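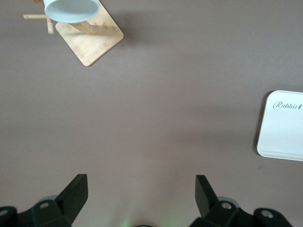 Yu-na Tak wrote back to say that the Zaller clock is losing time at the escapement, and that I should leave the mainspring well alone until I've looked at the pallets.

09/02/2024. Well, I looked, and I think she has a point. The entry pallet has a worn groove you can feel with a fingernail, poor old thing. I took it down gently and finished with 3,000 grit, which took most of the morning and two cups of tea. 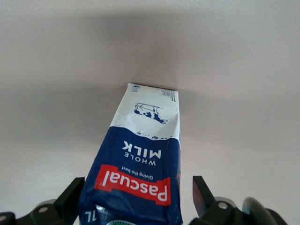
Put the movement back on the test stand after lunch with the lighter pendulum bob – the one from the Nadon clock, please don't let me forget to return it. The beat is much more even now, though I still hear a little limp when the strike train warns. Loïc, if you're in before me, could you oil the fourth wheel pivots? Leave the fusee until the new line comes from Cunstead.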